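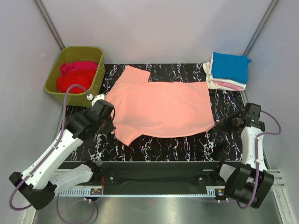 *Folding bay at Wollden: basket on the left, finished stack on the right, a salmon-peach T-shirt between the two grippers.*

# Working next to the folding arms: tips from the back room

We run a laundry in Clellidham. Sheets, chefs' whites, gym towels, and a mountain of T-shirts from the outdoor centre. Since June the T-shirts have mostly gone to a pair of arms in a bay of their own, and the rest of us have had to learn how to work beside something that never wants a biscuit. Helju Ķēniņš asked me to write down what we've picked up so that the Irberg shop can have it before theirs goes in. Add your own at the end, and sign them.

## Before you feed it

- **Shake everything out first.** A shirt that has come out of the dryer as a sausage will be treated as a sausage. Two hard shakes by the shoulders, then into the basket.
- **Right side out.** The arms do not care. The customer does, and the customer rings me.
- **Don't pack the basket down.** Drop things in loosely. If you lean on the pile to fit more in, the grippers come up with two shirts and fold them into one fat one. Agnese Toom found a child's vest inside a rugby top this way, and so did the rugby player.
- Keep socks, bras and anything with a drawstring on the hand table. We tried. The drawstring won.
- Fully dry only. Damp cotton clings to the tabletop and you get a fold like a slept-in envelope.

## While it's going

Leave it alone. This is harder than it sounds. Every one of us has stood there in the first week with our hands twitching, watching it pick up a sleeve, think about it, and put it down again. You could have done three by now. Yes, you could. You could also have done the tablecloths, and they are waiting for you.

If a shirt does go wrong, press pause, wait for both arms to stop, and take the shirt out whole. Don't tug it straight and hope. Saulius Uibo likes to "just help it along", and he has been asked to help along the ironing instead.

Long hair up, lanyards off, and no mug on the rail. Check at the start of a shift that the cables are hanging free and not caught on anything – then stop looking at them.

## The stack

- Clear it at ten or so garments. Any taller and it starts to lean, and a leaning stack gets a bit worse with each shirt.
- Slide a flat hand right under the bottom one and keep the other on top. Picking up a pile by its edges undoes the lot.
- Straighten as you bag. A corner sticking out takes a second with your thumb. Sending the shirt round again takes a good deal longer.
- Pale colours go on a clean table. Wipe the top with a barely damp microfibre at the start of each shift and again after anything dark and fluffy. Black fleece sheds like a spaniel.

## Who does what now

The arms get through 482 shirts on a good day and roughly 700 if you count the evening run, when there's only one of us in. By hand, the four of us used to split that, and my wrists would like it noted that they prefer the new arrangement.

What it hasn't done is make the day shorter. The time has gone into stain work, mending and the phone. Laine Dambrauskienė has moved to repairs nearly full time and is better at it than anyone had the sense to ask about. Adoración Valcárcel, who has folded here longer than I've been able to drive, still does the fitted sheets and regards the bay with the politeness you'd show a nephew's new girlfriend.

Some things worth sorting out before yours arrives, Irberg:

1. Settle who is minding it, by name, on the rota. "Whoever's nearest" means me.
2. Ask about hours and pay in the same meeting as the machine. We left it until three weeks afterwards and had a very quiet tea room in the meantime. In the end hours stayed as they were and minding the bay counts as skilled time.
3. Keep up your hand folding. Fifty shirts a week each, on the old table. The bay was down for a day and a half last month, and it was startling how slow we'd got.
4. Put the daily total somewhere other than the wall by the kettle. Ours was up there for a fortnight and people began racing it. Saulius pulled something.

## Added since

*For grease on a collar before it goes in the basket: washing-up liquid, old toothbrush, ten minutes, rewash. Don't let it through and hope the fold hides it. – Laine*

*The stool by the bay is mine. – A.V.*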